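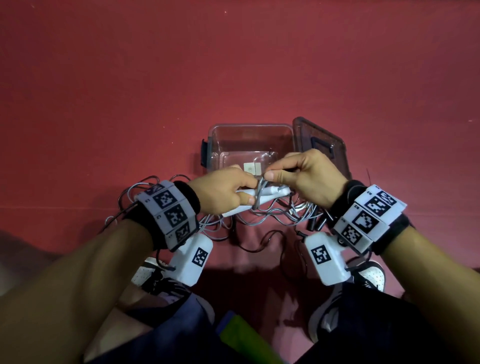
Fig. 7.1 Sorting grey and black leads on the floor, storage box open behind.

Chapter 7
Cords, Leads and Small Cables

In this chapter
Sorting a tangle
Coiling by hand
Boxing and labelling
The Melomeck hall job (worked case)

Before you start: Chapter 6 (shelving) is assumed. You'll need a clear patch of floor or a table, a box with a lid, a marker, some ties. Scissors stay in the drawer until section 7.4.

7.1 Why cables get their own chapter

Most of what you tidy holds its shape. A book is a book wherever you put it. Cable doesn't – it springs, it twists, it grabs whatever is next to it. Students who can clear a pantry shelf in one lesson will lose a whole double period to one drawer of chargers.

Also cost. Replacing leads adds up fast and the old ones mostly go to landfill. When the Melomeck community hall emptied its back cupboard in July the count was 812 leads, adaptors and plugs, more than 200 of them doubles of something already on the shelf. We come back to that cupboard at the end of the chapter. Keep the numbers handy, you'll need them for the storage plan.

Key words: lead, plug, coil, tail, strain, tie. Write your own meanings now, fix them later.

7.2 Sorting first

Tip everything out. All of it, not half. Spread the pile flat so you can see ends. Find a plug, any plug, and follow the lead back with your fingers. Don't yank. A pull at one side of a tangle tightens the other side and now you've got a knot where there was only a mess.

Loosen, lift, thread the end back through. Loosen again.

Work with the heavy end held still in one hand. The free hand does the moving. Left-handers swap, obviously.

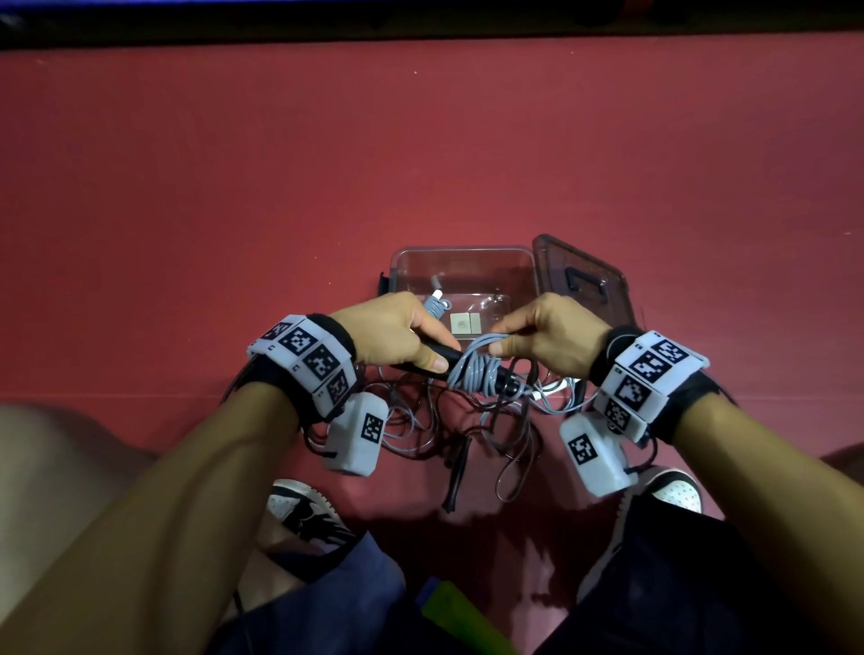

Fig. 7.2 Light grey cable in a loose coil around a black handle. One hand grips, the other holds the loops.

7.3 Coiling

Wrapping a lead round its own handle is quick and most people do it. Fine for a short light one if the wrap is kept loose. Tight wraps put a hard bend right where the cable goes into the plug or handle, and that's the spot that usually fails. The Netus kit used in this course comes with a card for this, see the inside cover – one side shows a good coil, one side a bad one. Learn both.

The flat coil is better for anything longer. Loops about the size of your hand, each one laid beside the last. If the cable wants to twist, let it, give it a quarter roll between finger and thumb as you go and it'll settle. Leave a tail of 2 hand widths for the tie.

Common faults:
loops all different sizes
tail tucked inside so it can't be found
tie pulled so tight it leaves a dent
cable folded instead of coiled
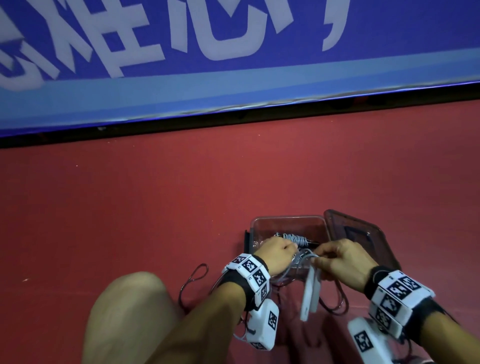

Then the box. Coils go in flat where they fit, heavier pieces at the bottom, plugs turned in so they dont catch on the rim. If a loop hangs over the front it goes back in before the lid comes down. A lid forced shut on a cable will crack at the hinge sooner or later, or flatten the cable, or both. Clear boxes are worth the extra dollar or so. You can check what's inside without opening every one, and people put things back where they see the same sort of thing already.

One kind of lead per box if you have the boxes. If not, one room per box.
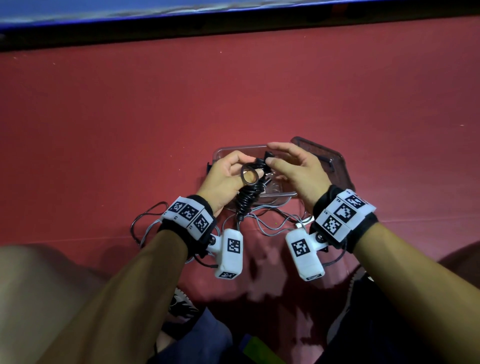 Fig. 7.3 Black coiled cable in the left hand, the right hand at its small black end piece.

Springy coiled cables are a seperate case. They've already got their shape – don't wind them, don't stretch them straight. Hold near the top, let the rest hang, wait for it to stop turning. Lower it in.

Try it 7A
Pairs. One box of mixed leads between you. Sort, coil, box, label. Swap boxes with the next pair and find the lead your teacher calls out. Note what slowed you down.

Try it 7B
At home, one drawer only. Draw it before and after. Bring both drawings to class for section 7.4, Labels That Last.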